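Why Does Metal Feel Colder Than Wood?

Try something for me. Find a metal spoon and a wooden spoon that have been sitting in the same drawer all night. Touch one to your cheek, then the other. The metal one feels chilly, right? And the wooden one feels like, well, nothing much.

So which spoon is colder? I asked myself that when I was a kid in Prustthorpe, and I was completely sure it was the metal one. I was wrong! They're the same temperature. Things that sit in a room for a long time end up as warm as the air in the room.

The trick is in your skin. Your skin doesn't measure how warm a thing is, the way a thermometer does. It notices how fast heat is leaving you. Your body is warmer than the spoon, so heat starts moving out of your cheek and into the spoon the second they touch. Metal grabs that heat and passes it along quickly (scientists call this being a good conductor). Wood passes it along very slowly, so the little spot you touched warms up and stays warm, and your cheek stops complaining. 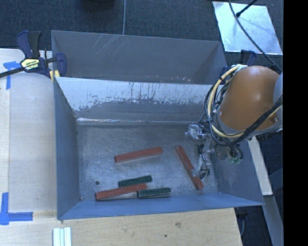
Different metals do this at different speeds, too. Copper is super fast, aluminum is pretty fast, and stainless steel is kind of slow for a metal — but still way faster than wood or plastic. That's why good cooking pots often have copper or aluminum in the bottom, where the heat needs to spread out, and a handle made of something slower so you don't burn your fingers.

Now here's the part I love. It works backward when things are hot! Last August it was 40 degrees Celsius at the playground near my house (that's 104 Fahrenheit, yikes). The slide was metal and the bench next to it was wood. The slide felt much, much worse. Sunshine had made them both hotter than me, so the heat was going into my hand this time, and the metal was delivering it in a hurry. Always check a slide with a quick tap before you sit down in shorts.

Want to test it? You'll need 4 ice cubes that are all the same size, plus a metal baking pan, a wooden cutting board, a plastic lid and a folded towel. Leave everything except the ice in the same room overnight. My kitchen was 22 degrees Celsius when I did mine. In the morning, feel each one with your palm and write down which seems coldest. Then put one ice cube on each and watch.

Before you start, guess which cube will melt first. Most people pick the towel, since it feels so cozy. But the cube on the metal pan goes first, because the pan carries heat from the room right into the ice. The towel is full of trapped air, and air is terrible at passing heat along. Your winter coat works the same way. It doesn't make any heat, it just slows yours down on its way out.

If you try it with other stuff, like a ceramic plate or a flat rock, write down how many minutes each cube took. My rock beat my plate, and I'm still trying to figure out why.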